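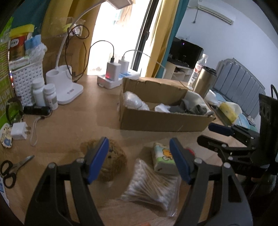 By Emília Vlček
Last updated 25 March 2023

Mitport Amateur Soccer League: Registration and Fixtures FAQ

When does the season start?
The first round is played in September. The fixture list is posted once all squads have been confirmed.

How many players can a club register?
Each club may register up to 20 players. Names can be added or removed until the transfer window closes. After that, only a goalkeeper may be replaced, and only for injury.

How are ties in the table settled?
By goal difference, then goals scored, then the results between the clubs concerned. If they are still level, a playoff is held at Ekport.

Can a player appear for two clubs in one season?
Yes, with a signed release from the first club. A player who has appeared in a cup match may not play in the cup for another club.

What happens if a match is abandoned?
If 69 minutes or more have been played, the score stands. Otherwise the match is replayed in full – cards shown in the abandoned match still count.

How many points does a forfeit cost?
The opponent is awarded a 3–0 win. A second forfeit in the same season carries a deduction of three points.

How late can a kickoff be moved?
Requests must reach the fixtures desk at least eight days before the match, with written consent from the other club. Clubs sharing the Kwok ground must also clear the new time with the ground office.

Where do I enter results?
In Clastia, under Match Reports. Both clubs submit a score. If the two do not agree, the referee's report is used.

My player card shows error 972. What does it mean?
The date of birth on the card does not match the registration form. Correct the form and submit it again – a new card is not needed.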